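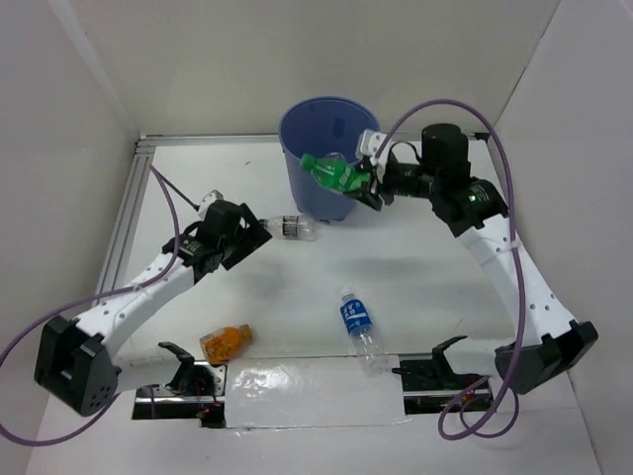
Chapter 4
The Bottle and the Bin

Most people have put a plastic bottle in a bin and thought no more about it. The whole business takes a second or two, calls for no training, and is done worldwide by persons who are also talking on the telephone. It may seem a thin subject for a chapter. The previous chapter was about cardboard, however, and readers who got through that have shown they can manage.

We begin with the bottle because it is the household's most common empty object and one of its most awkward. It is light, so it blows about. It is round, so it rolls. It holds its shape long after it has stopped holding anything else, and a bin full of bottles is for the most part a bin full of air, carefully divided into portions. A good deal of what follows comes down to that air and who is going to move it.

By the end of the chapter you should be able to sort a mixed lot of drinks bottles by material and colour, choose a bin of a suitable shape, explain what a cap does to a load, and hold your own in the sort of kitchen argument that starts with the words "I thought that one went in the other bin".

4.1 A short history of the argument

Anel Potgieter ran the waste side of a students' residence called Rinside before she came to teach, and she kept a notebook of complaints. It had 178 entries by the end of her time there. Bottles accounted for 53 of them. Some residents objected to the smell and others to the noise, and one wrote two closely argued pages against blue as a colour for bins. The complaint she found most useful came from Mandla Xaba, then in his first year, who pointed out that the sign over the bins said PLASTIC ONLY and that the bins were themselves plastic, so where did they go when they broke?

She had no answer at the time. There is one now, in section 4.6, and Mandla has been sent a copy.

What the notebook showed, once the rude parts had been set aside, was that hardly anyone disagreed with sorting. They disagreed about small things: whether the cap stays on, whether the label comes off, whether a bottle with a mouthful of juice in it counts as empty. Rules had been put up for the large questions, which people could have guessed. The small ones had been left to common sense, of which there turned out to be several kinds.

4.2 What a bottle is made of

A drinks bottle is at least two materials and often three. The body is usually PET, a clear, tough plastic that can be tinted. The cap is usually a different plastic, harder and more waxy to the touch, and it floats in water where PET sinks. Sorting plants make good use of this difference. The label may be paper, but is more often a thin film, and it is held on with a glue that has caused more trouble than the other parts put together.

Colour matters more than the shopper supposes. Clear PET can become nearly anything. Green PET can become green things. Mixed colours tend to become dark things, which is why so much recycled plastic is the shade of a wet road. A sleeve that covers most of a bottle is worse again, as a sorting machine may read the sleeve and never get as far as the bottle. The bottle goes off with the wrong crowd and is not heard from again.

Four points to check before a bottle goes in:

1. Contents. Pour out what is left. A quick rinse helps, but there is no need to bathe it.

2. Cap. Follow the local rule. Where there is none, put it back on loosely after squashing. A cap by itself is small enough to fall through the sorting screens.

3. Label. Leave it, unless it is a full sleeve with a tear line. People who soak labels off are doing it for their own reasons.

4. Lie of the bottle. Before a sorting exercise, lay the bottles on their sides, where they can be turned to read the label. A clear one is easily overlooked against a pale table, while green and orange speak up for themselves.

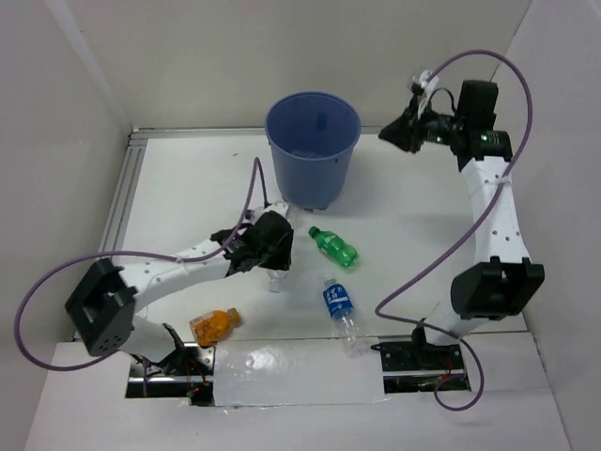

4.3 The shape of the bin

A round bin that narrows towards the base is an old design and a forgiving one. The wide mouth allows for poor aim. The slope of the sides lets empty bins stack inside one another, to the great relief of anyone who has had to store 300 of them in a corridor, as A-yeong Won once did every October when the Flendo hall changed over its kitchens.

The same slope has its price. Long bottles go in at an angle and jam against the narrower part, and the next bottle rests on the first, and before long the bin looks full while the bottom third is doing nothing. The usual remedy is to give it a shake. The usual result of the shake is that one bottle leaves by the top.

Straight-sided bins hold more for the same floor space and stack badly or not at all. Lids keep out rain and wasps and also, to judge by what gets left on top of them, bottles. Lesego Steyn tried a lid with a round hole in it, made by Brillemetti, and reports that it worked very well with bottles that were narrower than the hole.

4.4 Squashing

Opinion divides here, and the reader should be warned that the divide runs through families. A squashed bottle takes up far less room. It may also be flat enough to be mistaken for paper by a sorting line that separates things by shape. Some deposit schemes will refuse it outright, as their machines need to read the code on the label and cannot do so across a crease.

The working rule used in this book is Vigfúsdóttir's: no squashing where there is a deposit, and otherwise one firm squeeze at the middle with the cap off. Squashing end to end, with the foot, is satisfying and makes a disc. Discs are the things most often pulled out with the paper.

Exercises

(a) Keep every drinks bottle your household empties for a week. Sort them first by colour, then by cap. Note which sorting caused the longer discussion.

(b) Fill a tapering bin with whole bottles, dropping them in one at a time without arranging them. Empty it and fill it again, placing each bottle upright. Compare the two totals. Xolani Maluleke, who tested the exercises, asks that this be done outdoors.

(c) Find the printed rule for bottles where you live and read it aloud to someone who has never seen it. Write down the first question they ask, and bring it with you to section 4.5.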